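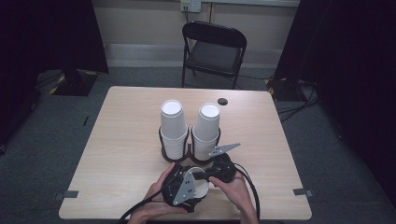
How to Pair a Phone with the Bandovier Touchscreen

These steps apply to the Bandovier sedan with the Tuvelon media screen. The wagon uses the same menus, but its phone button is on the left.

Before you start, park the car, set the brake and turn the ignition on. The screen blocks pairing while the car is moving. Switch on Bluetooth on your phone and keep the phone unlocked.

1. Press Menu, then Phone, then Add Device.
2. On your phone, pick the name Tuvelon from the list of devices.
3. Check that the code on the screen matches the one on your phone. Accept it on both.
4. Allow contacts when the phone asks. If you skip this, calls will work but names won't show.

The contact list can take a few minutes to copy over the first time. Leave the ignition on until it finishes.

If the car doesn't appear on your phone

Open Menu, then Settings, and look at the software number. Anything below 184 needs an update, which the Sestby service desk can load while you wait. Ask for Bautista Escobar in the parts office – he keeps the update drives.

Two phones can be connected at once, but only one can play music. To switch, press and hold the Source button.

To remove an old phone, select it under Phone, press Delete, and then delete Tuvelon from the phone as well.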